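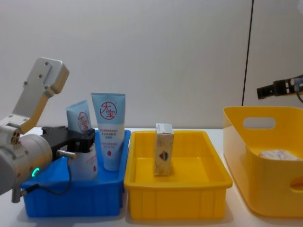 Kann ein Roboter schon Kosmetikartikel in Kisten sortieren? Und danach vielleicht die Küche aufräumen?

Shagufta Mughal
Hallo zusammen, ich frage für unseren Laden und ein bisschen auch für mich privat, weil mich das Thema seit Januar nicht mehr loslässt! Wir haben ein kleines Geschäft (Drogeriebedarf, viel Versand) und bekommen an starken Tagen 190 lose Artikel zurück, die wieder in die richtigen Behälter müssen. Cremetuben in die eine Kiste, kleine Schachteln in die andere, alles Weiche wie Tücher oder Nachfüllpackungen in einen Korb. Das ist keine schwere Arbeit, aber sie bleibt immer bis nach 17 Uhr liegen, und dann macht es natürlich diejenige, die am nächsten steht. Also ich.

Jetzt sehe ich überall zweiarmige Roboter, die genau so etwas machen, und bin völlig begeistert. Meine Fragen: Geht das schon zuverlässig genug, dass man den Raum verlassen kann? Was ist mit Tuben, die halb leer und weich sind? Und wenn das am Tisch klappt, wie weit ist es dann noch bis zum Geschirrspüler? Ich habe keine technische Ausbildung, bringe aber Geduld mit und einen Bruder, der schrauben kann.

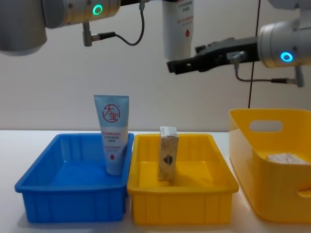 Sortieren mit zwei Armen: Cremetube, Schachtel, drei Behälter

Stasto
Geht. Kommt aber drauf an.
Feste Schachteln ja, Tuben meistens, Tücher würde ich vergessen. Und den Raum verlassen würde ich im ersten Jahr nicht. Bei uns in der Montage steht einer, der legt Kleinteile ein, der ist super, solange keiner die Kisten verrückt. Nimm helle Tischplatte und verschiedenfarbige Kisten, dann sieht die Kamera was. Mehr weiß ich auch nicht, Gruß

Fleltimik
Liebe Shagufta, was für eine schöne Frage, da muss ich einfach länger antworten! Ich bastle seit Jahren an solchen Sortieraufgaben und finde, dass gerade jetzt die spannendste Zeit dafür ist.

Erst zu den Schachteln, die sind der dankbarste Fall. Feste Kanten, flache Seiten, der Greifer fährt auf, fährt hin, fährt zu. Steht die Schachtel aufrecht, ist es fast schon langweilig. Liegt sie flach am Boden eines tiefen Korbs, wird es enger, denn dann müssen die Finger zwischen den Wänden hinunter, und der Arm braucht darüber Platz für das Handgelenk. Viele vergessen das und kaufen Körbe, die für Menschenhände wunderbar sind. Meine Empfehlung: flache Schalen für alles Kleine, den tiefen Korb nur zum Hineinlegen. Herausholen ist die schwierigere Richtung.

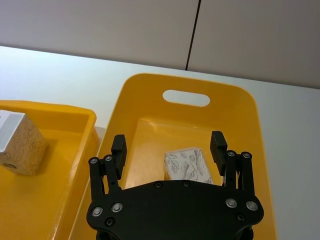 Arbeitskreis Alltagsrobotik im Hilfeforum Cendari

Wir führen im Arbeitskreis Buch über solche Versuche, deshalb kann ich dir auch Zahlen nennen. In unserer letzten Reihe mit Tuben haben 86 von 100 Griffen auf Anhieb gesessen. Ich habe mich riesig gefreut, aber rechne das mal auf deinen Laden um: Da bleiben jeden Abend etliche Tuben übrig, die jemand nachlegen muss. Bei Schachteln waren wir deutlich besser. Bei gefalteten Tüchern haben wir nach 5 Durchgängen abgebrochen und Kaffee gekocht.

Weiche Tuben sind so eine Sache. Eine volle Tube steht auf ihrer Kappe und lässt sich in der Mitte fassen. Ist sie halb leer, gibt sie nach, kippt im Griff und kommt schräg an der Kiste an (und einmal ging bei uns der Deckel auf, das war dann Handarbeit mit Küchenpapier). Geriffelte Fingerbacken helfen, weniger Kraft hilft auch, am meisten hilft es, die Tuben vorher alle gleich hinzustellen. Da darf man sich dann fragen, ob man sie in der Zeit nicht auch selbst einsortiert hätte. Ich frage mich das lieber nicht, dafür macht es zu viel Spaß!

Zwei Arme lohnen sich übrigens erst, wenn die Kisten weit auseinanderstehen. Dann bedient der linke Arm die linke Schale und der rechte den Korb, und in der Mitte müssen sie sich absprechen.
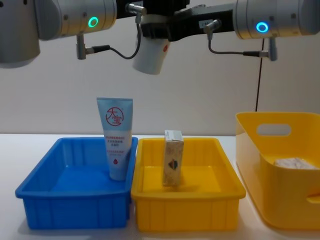 Dieses Absprechen ist der Teil, der bei uns am längsten gedauert hat. Anfangs haben die Arme höflich aufeinander gewartet, bis keiner mehr fuhr. Inzwischen hat immer einer Vorfahrt, und ich könnte stundenlang zuschauen. Achte außerdem auf die Kabel! Sie brauchen genug Länge für jede Bewegung, dürfen aber nirgends in eine Schale hängen. Die Ecke der Kiste findet ein Kabel garantiert.

Zum Geschirrspüler: Da bin ich optimistisch, nur nicht für dieses Jahr. Teller einräumen habe ich schon sehr ordentlich gesehen, allerdings immer dieselben Teller in derselben Maschine. In deiner Küche stehen Gläser in Gläsern, irgendwo klebt ein Löffel, die Schublade klemmt. An der Werkbank bestimmst du, wie alles steht, und deshalb würde ich im Laden anfangen. Leih dir erst einen einzelnen Arm, nimm nur die Schachteln dazu und lass ihn neben dir arbeiten, während du die Tuben machst. Wenn du mir die Maße deiner Kisten schickst, schaue ich gern, welcher Greifer hineinpasst.

Shagufta Mughal
Danke euch beiden, vor allem für die Zahlen! Mit den Schachteln anfangen klingt gut, die sind bei uns sowieso der größte Haufen. Die Maße kommen heute Abend, mein Bruder sucht noch den Zollstock. Eine Sache noch: Müssen die Kisten am Tisch festgeschraubt sein, oder reicht eine rutschfeste Matte?

Fleltimik
Matte reicht für den Anfang. Kleb dir die Umrisse mit Klebeband auf die Platte, dann stehen sie nach dem Putzen wieder richtig.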